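Paston Shared Workshop: two-handed packing rig
Progress report to the Totden Makers' Fund, second period

Summary

The rig is built and in regular use. Recording of packing tasks began in July and stands at 506 usable takes. Spending is within the grant. One item, the replay arm, is behind plan, and we ask for a change to its delivery date under Requests.

Work done in this period

The first period ended with one hand-held gripper working on the bench. We now run 2, one for each hand, so that a task can be shown the way a person would do it at home. Both grippers feed the same recorder, and the clocks are matched at the start of each take. The earlier fault, where the left stream ran late after a long session, was traced to the recorder's power supply. A replacement has been fitted and the fault has not come back.

Cable routing was redone. The first layout pulled on the wrist when the operator reached across the body. Each cable now has enough slack for a full reach, and the strain relief has been moved away from the hand.

The control software was moved from the workshop desktop to the small Makori computer bought under the equipment line. Start-up time fell to 40 seconds. Takes are copied to the workshop store at the end of each session and checked for dropped frames before the next one begins.

Packing task

The task is to move small wrapped goods in or out of an open cardboard box, using either hand or both. Sessions are held in members' homes as well as at the workshop, as agreed in the plan. Snack packets make up most of the set. They are light, they bend, and the printed surface gives the jaws little to hold. The crimped edge is the best grip point, and operators are asked to aim for it.

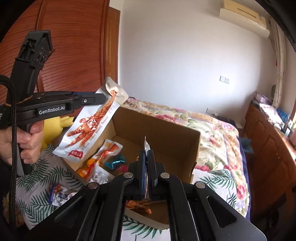 Results so far

A take is kept if both streams are complete and the item stays in the jaws until it is let go on purpose. Most rejected takes fail on the second point. Small wrapped sweets are harder than packets, as they roll when touched and are easily hidden by the jaws.

Target for the full grant is 90 minutes of clean recording. We expect to reach it in the next period at the present rate.

Problems and delays

The replay arm ordered through Viddale arrived with the wrong mounting plate. A new plate is being cut in the workshop. Until it is fitted, no replay tests can be run, and we have no results to report on that part of the work.

Requests

We ask the Fund to move the replay milestone to the end of the next period. No extra money is needed.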